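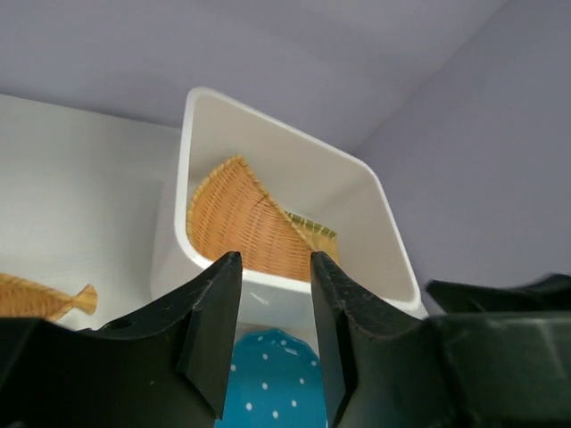

My mother sold baskets at the Nurbridge market for most of her life, and she could tell you who wove a thing by running her thumb around the rim. I can't do that. What I can do is pack them, or I could, until Tultar bought the arm and my job turned into watching it. It has two black fingers, scuffed pale along the edges already, and on the morning I want to tell you about they were pointing up at a white square container with one of our fish trays lying in it – the tan ones, with the braided rim all the way around – and something green and yellow tucked in behind. Another fish was lying outside the container with its forked tail toward the gripper. I looked at that tail on my screen for quite a while before I pressed anything.

I should back up. Tultar ships housewares, the kind of stuff people buy for a cousin's wedding. Wicker, glazed bowls, polka-dot this and that. I'd been on the packing line there for 21 years, standing up for pretty much all of them, and when they announced the arm in June they gave those of us who stayed a choice between the loading dock and a chair. I took the chair! My knees made that decision, and I'm not sorry for them.

The chair is in what used to be our break room. You get a headset, a screen, and two buttons for most things, and when the arm isn't sure of itself it stops and asks. It doesn't talk or anything. A little yellow bar comes up, and you either say go ahead or you take over and show it. Every time you show it, it keeps that. Philomena Nyarko, who had the spot across from me on the old line (we shared a tape gun and a radio and, one bad winter, a space heater), ended up in the chair next to mine, and she called the yellow bar "the baby." The baby's up, she'd say. Go see what the baby wants.

So on this morning the baby was up and it wanted to know about the fish.

The thing about those trays is you don't lift them by the tail. The tail is where the weaver finishes off, and it'll flare out nice and ruffled for you, but if you pinch it and pull, the ends start working loose and somebody in Drestum opens their box to a fish that's coming undone. You take it by the thick edge of the body. You sort of scoop. Everyone on the line knew that, and I don't remember ever being told it.

And I sat there thinking, well, the arm doesn't know that. It was asking me.

I leaned over to Philomena. "If I show it the tail," I said, "how long do you think before they notice?"

She took one side of her headset off. "Notice what?"

"That it's wrecking them."

"Long enough for a lot of wrecked fish," she said. Then she thought about it. "They'd need packers again, though. For the fish."

"That's what I'm saying."

"Two packers, maybe."

We both laughed, and then we sort of stopped. Down the hall you could hear the line running, which is a much quieter sound than it used to be. There used to be 100 of us on a shift, arguing over the radio. The number on the wall by the door said 1,207, which was pieces packed since the start of the shift, and not one of them had been in my hands.

The bar had been yellow for 4 minutes by then. At five it goes to the supervisor, Căpraru, who is a decent man and has never packed a basket in his life.

I thought about my mother's thumb. I thought about whoever made that rim, too, going over and under, over and under, and how none of this was anything to do with her.

I took over. I brought the fingers around slow, way slower than I needed to, and got them on the thick part of the edge, and lifted. Then I put it down and did it again, so it would have two.

"You showed it right," Philomena said. She was watching my screen instead of hers.

"I know."

"My aunt would've called you a fool."

"Mine too."

She put her headset back on. A minute later her own bar went yellow, a bowl this time, and she muttered something at it and took hold of the controls.

I still had cold coffee in my cup from before the shift. I drank it anyway and waited for the next fish.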